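Tabletop easel

A tabletop easel is a small stand made to rest on a table, desk or bench and hold a canvas, a book, a plate or a sheet of paper at an angle. It differs from a studio easel, which stands on the floor and carries its own tray or mast. Tabletop easels are also sold as display stands, cookbook stands and plate stands, and the names overlap.

Construction

Most models have two front legs joined by one or more crossbars, and a rear leg or strut that sets the angle. Wood and metal are the usual materials. Wooden easels are heavier for their size and are often adjustable. Metal ones tend to be thinner in section, and some are ornamental, with cut-out patterns in the lower rail. A ledge or a pair of hooks at the front keeps the work from sliding.

Use on a work table

The easel is often left standing among other supplies. Paper can be stacked under or behind the legs, and small wooden blocks serve as weights, props or spacers. Brushes are laid flat when not in use, with the bristles clear of the paper.

In her handbook for the Niltora craft school, Hélène Gill recommends setting the easel well back from the front edge of the table, leaving a clear area for mixing and cutting. Sebastian Husar, who taught at the same school, preferred to place it to one side.

Black stand with white paper on a wood-grain tabletop

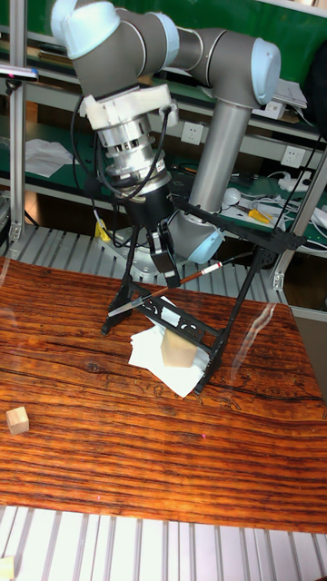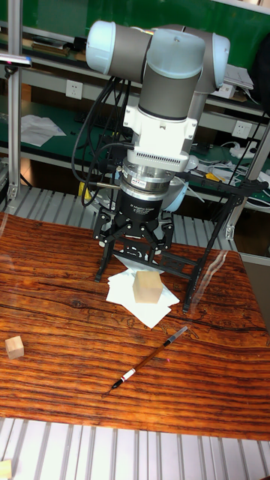
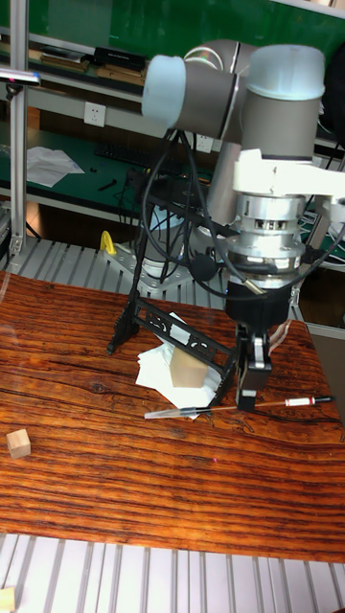 Care

Metal easels are wiped with a dry cloth. Paint on the crossbars is best removed before it hardens, as scraping can lift the finish. Loose screws and hinges should be tightened before a heavy canvas is placed on the stand. Wooden easels may be waxed once a year and should be kept away from radiators.

See also

Studio easel
Sketch box
Bookstand
Plate stand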